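Tie Drawer Notes – README

Hi, and welcome to the Tie Drawer folder. This is where I keep everything I've written down over the past year on rolling ties and belts so they'll live happily in a compartment tray. It started as one text file for my own use, then people from the Grarska swap list kept asking for it, so now it has a proper README and a version number (we're on 2).

What's in the folder

notes.txt – the long rambly version, in the order I wrote it
rolling.txt – just the steps, printable on one sheet
fabrics.csv – 149 rows, one per tie, with fabric, width at the widest point and how it was rolled
belts.csv – same idea, 11 rows, much less interesting
photos – three of them, also shown further down this page

The csv files open in any spreadsheet program. Widths are in inches. If a cell says "Kahsay" that means the tie got the Kahsay roll, the one that starts from the narrow end. "Justgate" means folded in half first and then rolled from the fold. I named them after the two streets I lived on when I worked them out, so don't go looking for them in a book!

Why a tray

I hung ties on a rack for years and I was always pulling down four to get at one. A tray with square compartments lets me see all of them from the top, and a rolled tie holds its shape pretty well as long as you don't crank it tight. Belts do fine in there too. I like them wound up and set in a back corner, and then the ties fill in from the other side.

Mine is light wood with sixteen compartments, four by four. You could do this with a shoebox and some cardboard strips and I'd be just as happy for you.

Before you roll

Lay the tie out flat on something smooth, at full length if you've got the room. I go corner to corner on the table because a tie is always longer than I think it is. Check the wide end for a flipped corner or a fold you didn't mean to make, and look at the narrow part for twists. Twists are the big one – they hide in the middle, and then you get a lump in the roll and wonder where it came from.

Dark prints are the worst for this. The floral one below has flowers in orange and blue on a nearly black ground, and a fold can disappear right into a pattern like that.

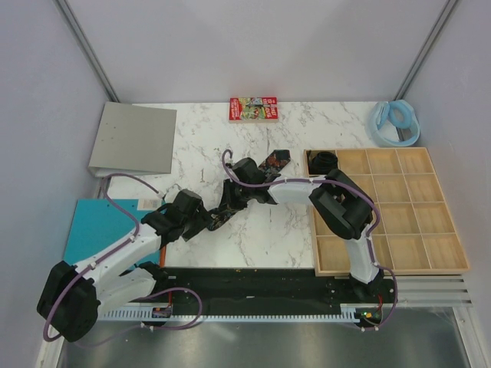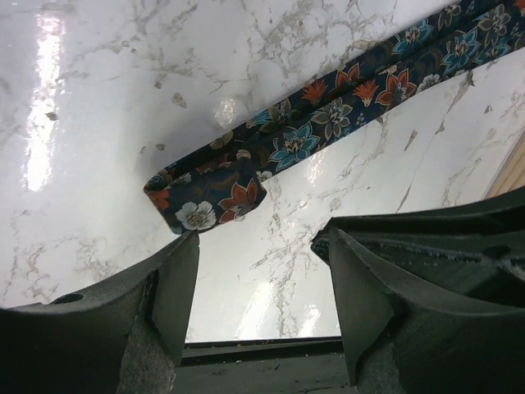
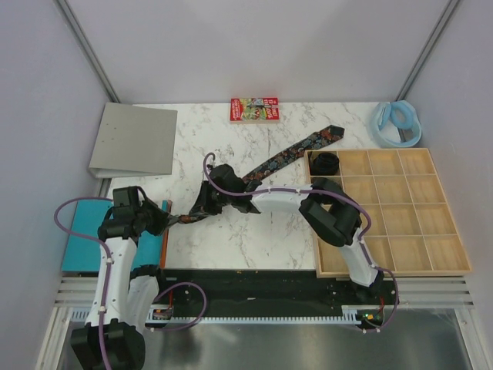
Rolling, the short version

1. Smooth the tie with the flat of your hand, wide end to narrow end.
2. Undo any twist before you start. Pick the tie up and let it hang if you have to.
3. For the Kahsay roll, start at the narrow end and go loosely, keeping the edges lined up.
4. Stop when the wide tip is left over and let it wrap around the outside.
5. Set it in the compartment on its edge so the pattern shows on top.

Knit ties are the exception to pretty much all of this. I fold those in thirds and leave them alone.

About the fabric column

I used whatever was on the label, and if there was no label I wrote "unknown" and moved on. So there are 75 ties marked silk, and I'd trust most of them. "Poly" covers everything shiny that wasn't silk. If you're sorting by that column, watch out for "cotton" and "Cotton", I still haven't cleaned that up.

Known problems

The widths in the first part of fabrics.csv were taken with a cloth tape that had stretched a bit, so they read slightly narrow. The later ones are from a metal ruler.

A few ties have two rows because I rolled them both ways to compare. Look for "again" in the comments column.

Using this

Take whatever you like, change it, print it, pass it on. If you put it up somewhere, a mention of the Metomgate tie notes would be lovely but I won't chase you. Corrections are welcome too, and I usually get to them in the evening.

Still to do

Bow ties (self-tie ones, the clip-ons can fend for themselves)
Scarves, maybe
A better name for the Justgate roll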